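Akness Countertop Microwave, White
Item no. 1605

Compact countertop oven for kitchenettes and break rooms. Left-opening door with two latch hooks on a gray plastic strip. Light interior, round turntable.

Power settings: 6
Supply: standard grounded outlet
Turntable: lifts out for cleaning - wash the glass plate by hand and wipe the roller ring with a damp cloth
Warranty: 18 months, parts and labor

Do not run the oven without the glass plate in place.

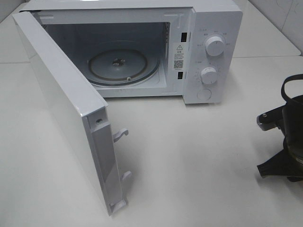 Door open, glass plate removed. Roller ring and drive coupler on the cavity floor.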